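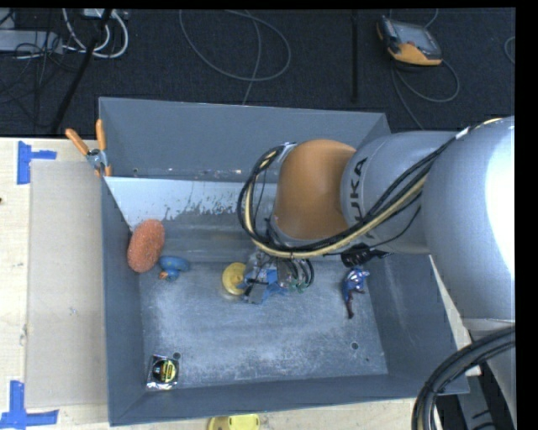
회색 플라스틱 말고, 큰 수납통 바닥의 긁힌 자국은 어떻게 관리합니까?

홈 | 정리·수납 | 청소 | 욕실 | 새 글 | 로그인

Signe Magnusson
안녕하세요. 한국어가 제 모국어가 아니어서 표현이 조금 이상할 수 있습니다. 미리 양해를 부탁드립니다.

저는 큰 회색 통을 하나 쓰고 있습니다. 위가 열려 있고, 옆의 벽은 비스듬합니다. 안에는 작은 물건들을 넣습니다. 지금은 파란 고무 오리 같은 장난감, 스펀지처럼 거친 주황색 물건, 노란 둥근 것, 그리고 작은 검은색 봉지가 들어 있습니다. 통은 크고 물건은 작아서 바닥이 많이 보입니다.

문제는 그 바닥입니다. 평평한 회색 면에 하얗게 긁힌 자국이 많이 있습니다. 뒤쪽의 비스듬한 판도 아래쪽 가장자리가 고르지 않게 닳았습니다. 재질은 제가 정확히 모릅니다. 플라스틱이 아닐 수도 있다고 들어서 제목을 그렇게 썼습니다.

질문은 두 가지입니다. 첫째, 이런 자국을 지울 수 있습니까? 둘째, 작은 물건을 통 안에서 어떻게 나누면 좋습니까? Mustik에서 나온 칸막이를 4개 사려고 생각했는데, 벽이 비스듬하면 잘 서지 않을 것 같아서 아직 주문하지 않았습니다. 통은 밝은 색의 나무 상판 위에 두고 씁니다. 상판에 흠이 생기지 않는 방법도 아시면 가르쳐 주십시오.

Flustulow
안녕하세요, 저도 비슷한 통을 오래 사용했습니다. 먼저 자국이 정말 파인 것인지, 아니면 다른 물건의 색이 묻은 것인지 확인하셔야 합니다. 손톱으로 천천히 지나가 보십시오. 걸리는 느낌이 있으면 파인 것이고, 이것은 닦아도 없어지지 않습니다. 걸리지 않으면 미지근한 물에 주방 세제를 조금 풀고 부드러운 천으로 닦으십시오. 그 다음에 마른 천으로 한 번 더 닦습니다. 거친 수세미는 쓰지 마십시오. 저는 그것으로 새 자국을 더 만들었습니다.

재질을 모르시면 아세톤이나 강한 세제도 사용하지 않는 것이 안전합니다. 바닥에 둥근 구멍이 두 개 보이는데, 물을 직접 부으면 그곳으로 물이 내려가서 나무 상판이 젖을 수 있습니다. 통을 욕실로 옮겨서 닦으시거나, 천에만 물을 묻히십시오.

칸막이에 대해서는 말씀하신 것이 맞다고 생각합니다. 벽이 비스듬하면 곧은 칸막이는 위쪽에 틈이 생깁니다. 저는 칸막이 대신 뚜껑이 없는 작은 상자를 넣었습니다. 장난감은 한 상자, 봉지 종류는 다른 상자, 이렇게 하면 꺼낼 때도 상자를 통째로 들 수 있습니다. 상판에는 얇은 펠트를 통의 크기에 맞게 잘라서 깔아 두시면 됩니다. 펠트가 젖으면 꼭 말린 후에 다시 까십시오.

Østergaard
그냥 바닥에 매트를 까세요. 저는 Vinstead 매트를 씁니다. 자국은 안 보이면 없는 것과 같습니다. 5월에 샀고 아직 괜찮습니다.

Signe Magnusson
두 분 모두 감사합니다. 손톱으로 해 보니까 대부분 걸립니다. 그러면 지우는 것은 포기하고, 작은 상자를 먼저 넣어 보겠습니다. Østergaard 님, 그 매트는 가위로 자를 수 있습니까? 통의 바닥 크기를 재고 나서 다시 쓰겠습니다.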